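How to run an office snack shelf without falling out with anyone

Most advice about office snacks comes from companies that would like to rent you a fridge. You don't need a fridge. You need something to put the snacks on, a way for people to pay, and a fairly low opinion of human nature.

I have run the shelf on our floor since May of the year the vending machine died. The machine was a Mondex, it took coins that no longer existed, and its last act was to charge Abrehet Jemal twice for a flapjack it then refused to drop. She went to the shop and came back with a carrier bag of chocolate and a price list. I inherited the job when she moved upstairs, along with a tin containing two foreign coins and a button.

Step 1: Pick the spot

Put the shelf where people pass it but do not sit beside it. Next to the kettle is good. Next to someone's desk is cruel, both to the person who has to listen to the wrappers and to the person who wants a second bar before ten in the morning without a witness.

Keep it out of the sun. A south-facing windowsill will turn a box of chocolate into a sort of geology by mid-afternoon, and you will be the one asked for refunds.

Step 2: Get a stand

You can sell snacks out of a cardboard box, and for a while we did. The trouble with a box is that everything good goes from the top and the bottom fills up with things people have moved aside. By the end of our box period there was a layer of rice cakes down there that nobody could date.

Stepped stands solve this. Look for one with a lip on the front of each step, or your stock will slide off whenever somebody shuts a drawer. See-through plastic is easier to live with than wire, as small things don't fall through it, though it does show every fingerprint. Wipe it with a damp cloth and a drop of washing-up liquid. Don't use the strong kitchen spray, which left ours cloudy in one corner.

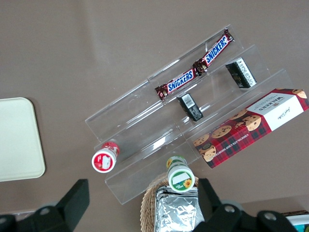 Big things at the back, small things at the front. It sounds too obvious to write down, and I have still come in on a Wednesday to find a family bag of crisps parked in front of everything else like a lorry.

Step 3: Choose what to sell

Start small. Buy a few things you know people eat, and ignore the survey. I did a survey. It asked for nuts, seeds and dried mango, and I bought them in good faith. The mango was still with us at Christmas.

What people say they want and what they buy at twenty to four are different subjects. Keep one sensible thing on the shelf for appearances, and restock the chocolate.

Do check for allergies before you buy anything with nuts in it, and keep products in their wrappers so the ingredients can be read. If a wrapper is too small to carry a list, keep the outer box in the cupboard.

Step 4: Set the prices

Round up to something easy. If a bar costs you 43p, sell it for 50p. The difference covers the ones that go missing, and the ones that go missing are a fact of life, like damp.

Do not have nine different prices. We have two, and people still ring me to ask.

Step 5: Take the money

A tin works. So does a printed code that people can scan with their phones, provided you stick it down with something better than sticky tape. We use both. Ezequiel Lozano in accounts suggested a third way, a sheet where people write down what they owe, and I let him try it. By the end of the month the sheet showed a healthy debt belonging to somebody called "me".

Count the tin once a week and write the total in a notebook. Don't count it daily. You will start to have theories about people.

Step 6: Restock and rotate

New stock goes behind old stock. Check the dates when you do it, and move anything with less than a fortnight left to the front at half price. Half-price items vanish within the hour, including the mango, in the end.

I shop every other week and keep the spares in a lidded tub in a cupboard that locks. The lock is for the mice. I say this to everyone who asks.

Step 7: Deal with complaints

You will get them. The usual ones are that there is too much chocolate, that there is not enough chocolate, and that it was better when Abrehet did it. Say you'll look into it.

If you end up with money left over, tell people how much and let them choose what to do with it. Ours came to £19 last time. After a long exchange of emails we spent it on a new kettle lead and more chocolate.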